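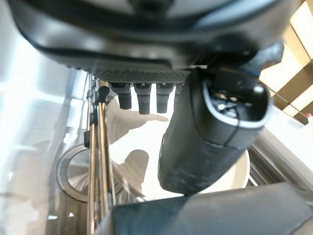
Thin metal rods at close quarters.

Loading the dishwasher: frequently asked questions
Wurelport Shared Kitchens, last updated 9 Feb 2023

Do I have to rinse plates before they go in?
No. Scrape them. We keep hearing that a proper rinse gives a better wash, mostly from people who have never tried leaving it out. Bones, rice and fruit stickers go in the food bin, and the machine can deal with gravy. Dried egg is the one thing I'd give a soak.

So why is there a rack in the sink?
For whatever is waiting its turn or being washed by hand. It also keeps plates off the steel. Please don't treat it as storage. A plate left in the sink overnight is still a dirty plate in the morning, however neatly it was propped up.

Which way should plates face?
Towards the middle, in most machines. You will find longer answers online, some with diagrams, and I doubt half of them were tested. Put one plate in each gap and check that the spray arm can turn.

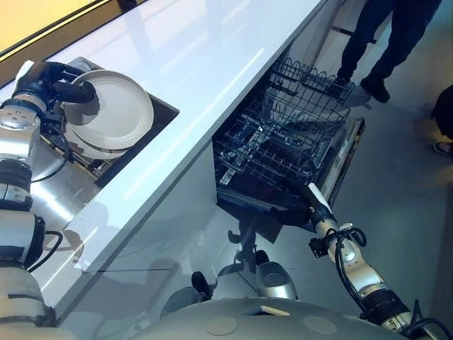 White plates in the sink, with the lower rack pulled out.

Top rack or bottom rack?
Plates and pans at the bottom, cups and glasses at the top. Bowls go wherever they will sit at an angle. If a bowl comes out full of grey water it was lying too flat, and a stronger tablet won't cure that.

Can I leave the door down while I clear the sink?
Yes, if you're standing there. Don't walk off and leave it. The open door is at shin height and people come round that corner carrying things. Don't lean on it either.

Are the expensive tablets worth it?
We have our doubts. Last April Preben Zoëga ran 36 loads in the Stonier Street kitchen, half with the Badano tablets and half with the cheap powder, and asked people to pick out the cleaner plates. They couldn't. It wasn't a laboratory, and Preben would be the first to say so, but we buy the powder now. You're welcome to bring your own tablets.

Does the quick wash work?
On coffee cups, yes. On a full load of dinner plates, not in our experience. The Ingvarsson booklet gives it as 36 minutes and the normal programme as 152, and you can draw your own conclusions about what gets skipped.

What about the eco setting? It takes for ever.
It does take longer. The claim is that it uses less power by heating less water, and that one I'm prepared to believe. Put it on as you leave.

What can't go in?
Wooden boards and spoons, sharp knives, cast iron, and anything with a gold rim. "Dishwasher safe" printed on the bottom of a plastic tub means less than you'd hope — keep tubs on the top rack.

How do I dry the worktop?
With the blue cloths in the drawer. White gloss shows every drip, and the spray that promises otherwise left smears when we tried it.

Something came out dirty. Whose fault is it?
Check the filter before blaming anybody. It lifts out from the floor of the machine with a quarter turn. If it's clean and you still have trouble, write the programme you used on the sheet by the door.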